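December, 9:40 p.m.
By Juniper Lindgren

Went back through the bullpen charts from Fitzsimmons this evening. The left-hander from Hinia threw 56 pitches over two sessions, all logged by type, intended location and result. I had him down in the fall as a fastball-slider reliever with a fringe changeup. I'm moving the changeup to a 50 and leaving everything else alone.

Reasons, for my own reference. The arm speed now matches the fastball on most of them. In the summer he slowed his front side and a hitter with any patience could pick it up out of the hand. The fade is average. He still leaves it up when he works to the glove side, and he missed in the same spot three times in a row during the second session. Right-handed hitters at a higher level will hit that pitch a long way.

Slider unchanged at 55. Short, firm, late. It blends into a cutter when he gets tired - I marked 13 of these as "cutter?" and on a second reading would keep the question mark on most of them. Need to ask the pitching coach whether the grip is different or only the wrist.

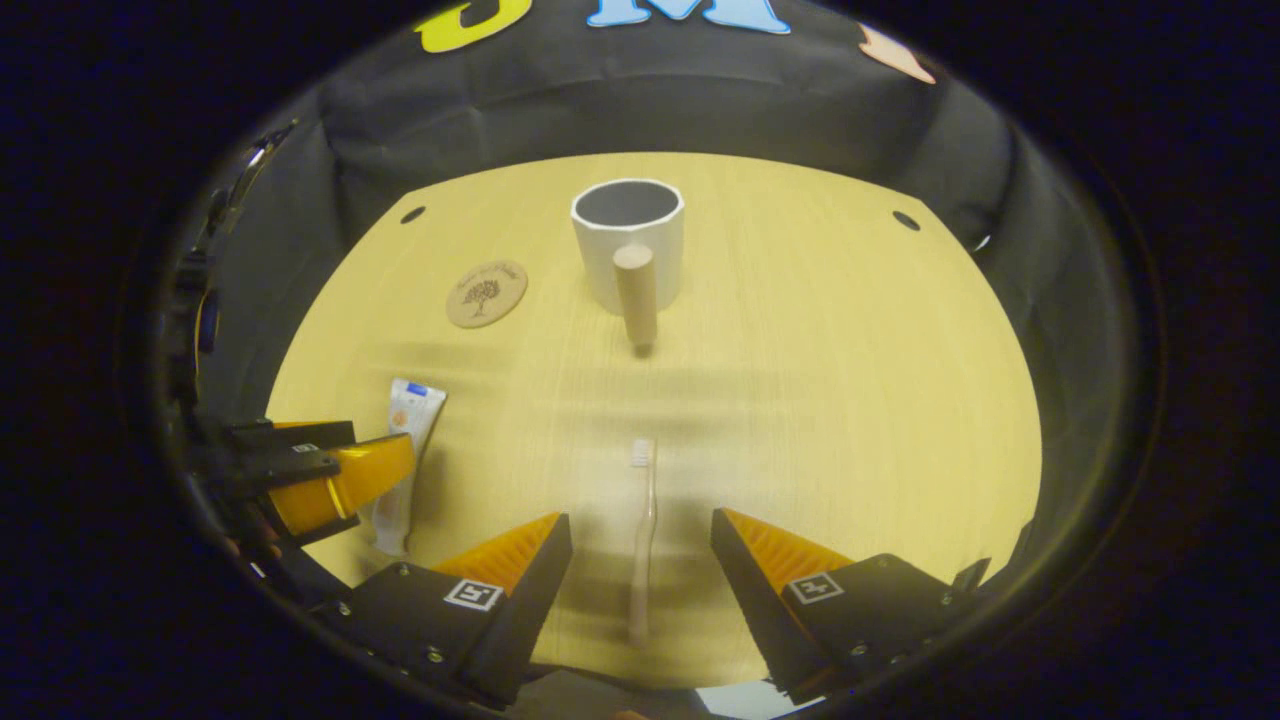
Vol. 4, p. 13

Command is the open item. The delivery has a crossfire finish and he lands closed, a full shoe width toward the first-base side by my estimate. It gives left-handed hitters a bad look. It also means he has to throw across himself to reach the outer half against righties, and when the timing is off the ball runs back over the plate. Present 40, future 45. I had written 50 in pencil in October and have erased it.

Entered the last of the season's amateur looks in the ledger as well. Total stands at 2,357 pitches charted by hand, excluding the Closier tournament, where rain got into the notebook and two innings can't be read. Those pages stay out of the count.

The Clenum catcher needs a fresh report. The pop times I have are all from warm-up throws between innings and tell me very little about what he does with a runner going. Receiving is fine low in the zone, stiff to his backhand. Bat is a 30 until I see him against decent velocity.

To do before the January meeting: retype the left-hander's summary, check the spelling of his middle name, get game times for the catcher, replace stopwatch battery. The current one dropped a reading twice last week and I don't trust it for home-to-first.

Bed by eleven.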